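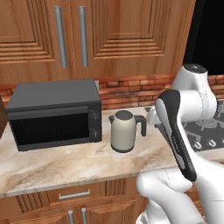
Slide 2. Why shared circuits trip in small break rooms

Start with the load, before any talk of breakers. A heating appliance draws close to its full rated current whenever its element is on. A kettle runs at full power until it boils. An oven cycles on and off with its thermostat, so a short check with a clamp meter can miss the peak.

Say the formula out loud: watts divided by volts gives amps. On a 120 volt circuit, 1,500 watts is 12.5 amps. Two loads of that size on one 20 amp breaker will trip it. The delay depends on the breaker's time curve, and people in the room will blame whichever appliance was switched on last.

Slide 3. The Wadcombe survey

3,081 outlets logged across the Wadcombe buildings. Survey closed 15 Sep 2021. Each record has panel number, breaker number, wire gauge, outlet location and anything plugged in at the time of the visit.

Point out what the survey leaves out. It records nameplate ratings only. Measured current came later and covers the Tveit building alone. Do not let the two data sets get mixed up in questions.

(If asked about the missing panel schedules: the old ones were on paper and did not match the wiring. We traced the circuits again from the panel.)

Slide 4. Measured current, Tveit building

Logger interval was 5 seconds. Pause here and let them read the chart. The vertical axis is amps, the horizontal axis is time of day. The narrow spikes before lunch are microwaves. The wide block under them is a coffee maker with a hot plate, which draws 800 watts and was left on through the afternoon.

The base load matters more than it looks. 800 watts is 6.7 amps, a third of a 20 amp breaker, gone before anyone heats a meal.

Slide 5. Continuous loads

A load expected to run three hours or more counts as continuous. Size the breaker at 125 percent of it. For a 20 amp breaker that leaves 16 amps of continuous load. Skip the derivation unless someone asks.

Slide 6. Choosing a fix

Option one is to move an appliance to a different circuit. Check the panel first. Two outlets on the same wall are often on the same breaker, and two outlets on opposite walls sometimes are too.

Option two is a new dedicated circuit. Give the Pluvia job as the case: 2 new circuits, both run in surface conduit, ceiling left closed. Work was done in May with the floor occupied.

Do not offer a larger breaker on existing wire as an option. Someone will raise it. 14 gauge wire stays on 15 amps, 12 gauge stays on 20.

Slide 7. Labeling

Show the Vilivix label format: panel, breaker, outlet, in that order. Label goes on the cover plate, with the same text in the panel schedule. Reprint both when either one changes.

Take questions from here. Backup slides 8 and 9 have the wire tables.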